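Open Storage Cabinet with Louvered Door – White
Worna range / Storage / Cabinets
Page updated September 19, 2024

We have listed a lot of white cabinets over the years and most of them get described as "the answer to clutter." A cabinet is a set of shelves. If you own too much stuff, you will have too much stuff in a cabinet. With that said, the Worna is a decent set of shelves, and we have kept it in the range since May.

What you get: open shelving split by a vertical divider, so the right compartment has its own upper and lower shelf, and the middle section has a shelf at a handy height for things you reach for daily. The door has a brown wooden frame around a white louvered panel, arched at the top with wavy cutouts. Some people love the cutouts. I could live without them, and so could anybody who has to dust them.

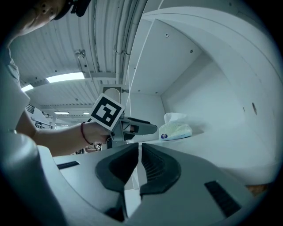
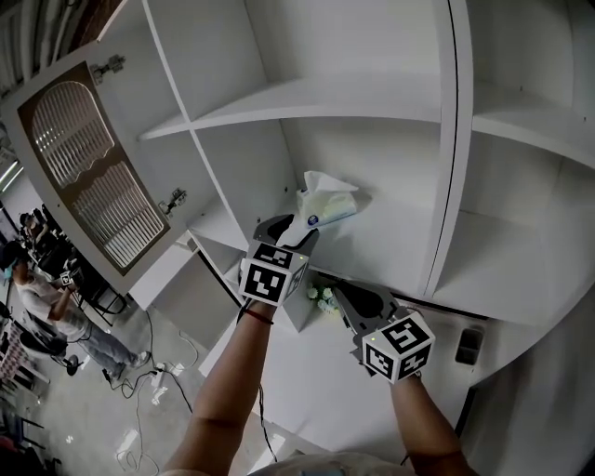

Drivia Home Catalog, issue 3, page 82

The middle shelf in the second picture has a tissue box on it, which is fair use of the space. The flowers on the ledge underneath are artificial, and I would put them somewhere else – that ledge is the first place you will want to set down your keys.

Delivery and returns
Ships flat from the Śliwiński warehouse in one carton. The carton weighs 70 pounds, so plan on two people for the stairs. The maker says assembly takes an hour. It took Witold Wróbel in our showroom most of an afternoon, and he does this for a living. Hang the door last and leave the hinge screws a little slack until it closes square.

Price: $400, door included. Disance sells a cheaper one without a door, and if you plan to leave yours open all day anyway, look at that first.

Returns are accepted in the original carton only. Keep the carton.

Related: Worna wall shelf, Worna spare hinges (pair), Disance open unit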